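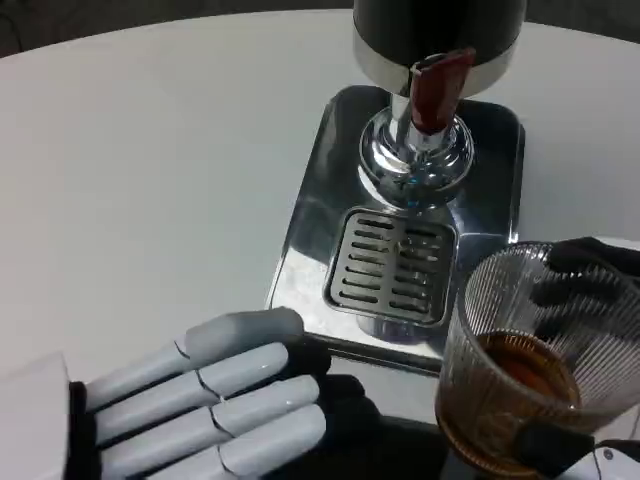 Essai : poste de service de boissons Clulluvell
Réglage et entretien courant

Le poste Clulluvell associe un robot à deux mains et un distributeur à levier rouge, posé sur une table ronde. Notre service l'a évalué pendant 11 semaines, sous la responsabilité de Dela Odoi.

Mise en place
Le plateau en inox du distributeur sert de référence. Sa position est relevée avant chaque mise en service, la main gauche à plat sur la table. L'opération demande 24 minutes selon la notice ; nos techniciens en ont mis neuf après quelques essais. Tout déplacement du plateau impose de la reprendre.

Préhension
La main droite, gainée de noir, tient un verre à fines cannelures verticales. L'effort de serrage se règle doigt par doigt, dans un menu peu lisible. Nhyira Zakaria recommande d'enregistrer un profil par type de verre.

Entretien
La grille d'égouttage se nettoie chaque soir. Le contrôle des articulations des doigts est prévu tous les 1000 cycles. La notice, traduite sommairement, omet le remplacement des gaines.

Avis
Matériel recommandé aux sites disposant d'un technicien formé. Le menu de serrage reste à revoir.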